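How to Read a Tiler's Quote
Posted May 15, 2019 by Kimutai Mutiso

A tiling quote usually runs to one or two pages. Most disputes over the final bill go back to a line that was missing or vague at this stage. The steps below apply to floors and walls inside a house. Outdoor paving is priced differently and is covered on a separate page.

1. Check the measured area

The quote should list each surface separately, in square feet, with the waste allowance on its own line. A straight layout normally carries 10 percent. Diagonal and herringbone layouts need more. If only one total is given, ask for the breakdown before comparing it with anything else.

2. Find out who supplies what

Tile, thinset, grout, backer board, trim and sealant may each be supplied by either party. "Labor only" often includes thinset but leaves out trim. Get the product names in writing. A line such as "adhesive as required" is not enough for large-format tile or for a shower.

3. Look for surface preparation

Leveling, patching and removal of old tile are the lines most often left out. Removal should state whether the old thinset is ground off or left in place. If the tiler has not seen the subfloor, the preparation price is provisional – it should be marked that way, with an hourly or per-foot rate for extra work.

4. Look for waste removal

Old tile is heavy, and many trash services refuse it. The quote should say who takes it away and who pays the dump fee. 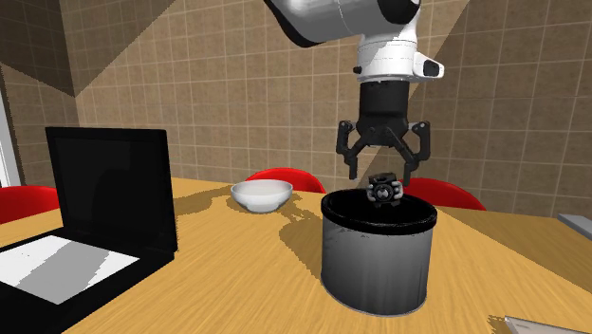

A trash can, seen in a computer rendering.

5. Read the payment terms

A deposit covering materials is normal. On a job of $4000, a schedule of 2 stage payments and a final payment on completion is easy to manage. Keep the final payment until the grout has cured and the joints have been checked.

6. Compare like with like

Put the quotes side by side in a table, one row per item, and leave a blank where a quote says nothing. Send each tiler the same list of blanks and ask for prices. Kerubo Koech's template has nine rows, enough for a bathroom or a kitchen floor. Add a row for heated flooring if it applies.

Next: Choosing grout width
Previous: Measuring a room for tile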